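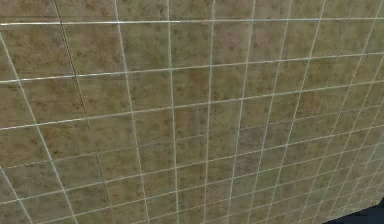
## 4. Failure analysis

### 4.1 How the fault was found

The fault described in this section was in the Nallstead simulator, in the code that attaches a camera to a moving link. It had been present since the October release and affected all three training runs reported in our earlier draft. We found it while looking into a different problem. The policy trained on Nallstead data, which we call Warance, was slow to stop when its camera input was blocked, and we had put this down to too little image noise in training.

Ieuan Eynon replayed 3000 stored episodes and checked each one for a simple condition: does any part of the arm or the workpiece project into the wrist camera at the first step? In a correct episode the fingers are always in view, whatever the arm is doing. In 221 episodes they were not. The episodes had passed our automatic checks, which looked for blank images, frozen images and missing joint values. None of those was present. The joint log was complete and the rendered images had normal brightness and contrast.

Figure 4 is a rendered view with no arm, gripper or object in it. Nearly all of it is the tiled ground plane, seen at a steep angle, and the plane ends at the dark corner in the lower right. A check based on pixel variance accepts a view like this easily, as the mottled floor texture and the grout lines give it plenty of local contrast. Our check was of that kind.

**Figure 4.** Rendered ground plane with no arm or object in view. One grout line near the top is brighter than the rest, and a thin dark seam runs down through the left third.

### 4.2 Cause

The camera pose is computed from two transforms: the world pose of the parent link and a fixed offset from the link to the lens. The offset is read from the robot description once, at load. In the October release it was changed so that it is computed at reset, to let users move the camera between episodes.

At reset the simulator also writes new joint positions and then recomputes the link poses. These two jobs run on separate threads. If the offset is computed before the link poses have been refreshed, it is measured against the last link pose of the previous episode. The result is a valid rigid transform, but the wrong one. It is then stored and used until the next reset, so the whole episode is rendered from a camera that moves with the wrist at a distance and angle that have no meaning.

The size of the error depends on where the arm stopped in the previous episode. If it stopped near its start pose, the offset is almost right and the images look normal. If it stopped at the far side of the table, the camera can end up well away from the work. This explains why the fault looked random to us. It also means that the 221 episodes are a lower bound, as our replay check only catches cases where the arm has left the image completely. We did not find a reliable way to count the smaller errors in the stored data.

The order of the two jobs was almost always correct on the desktop machines used for development. It failed more often on the shared cluster, where the rendering thread competes with other processes. Nobody on the team had inspected cluster images by eye after the first week of the project.

### 4.3 Effect on the trained policy

Warance takes the wrist image and the joint state as input and produces a target velocity for each joint. In the affected episodes the image carries no useful information about the gripper, yet the scripted expert goes on moving and completes the task, because the expert reads object positions directly from the simulator. The recorded actions are therefore good actions paired with useless images. Training on such pairs teaches the policy to carry on from joint state alone when it cannot see its own fingers.

We confirmed this on the Kallen test arm. The wrist camera was turned away from the table by hand and clamped there, and the policy was started from its usual pose with the speed limit set low. A correctly trained policy should produce small or inconsistent velocities in this condition. Warance produced a smooth reach toward the middle of the table. The arm was stopped by the operator at the enabling switch before it came near the fixture. The test was repeated with the fixture removed, and the same reach was seen.

We regard this as a safety matter even though no person or equipment was harmed. The separation monitor on the Kallen arm would have limited the speed near a person, but it does not check whether the commanded motion has any basis in the camera input. A loose camera bracket is a common enough fault in our lab, and the behavior described here would turn it into an unplanned motion of the arm.

### 4.4 Correction

Three changes were made. The offset is again read at load, and a user who wants to move the camera must now call a separate function that blocks until the link poses are up to date. Each stored episode carries the camera pose in the link frame for every step, and the loader rejects any episode in which it differs from the robot description. Finally, the real controller compares the position of the fingertips in the image with the position predicted from the joint state. If the fingertips are missing, or differ from the prediction by more than 60 pixels, the controller brings the arm to a protective stop.

The third change does not depend on the simulator and would have caught the behavior in Section 4.3 by itself. It has a cost. The comparison fails when a large part hides both fingertips, and in those tasks the operator has to select a different monitor. Nia Bowen and Rhydian Skyrme are working on a version that uses the gripper body as well.

We discarded all data from the cluster made after the October release, including the episodes that had passed the replay check, and generated the set again. Results in Section 5 use only the new data. The retrained policy was put through the turned-camera test with the image check switched off, and it still moved in a few trials, though more slowly and without a clear direction. The data fault was a large part of the problem but does not account for all of it.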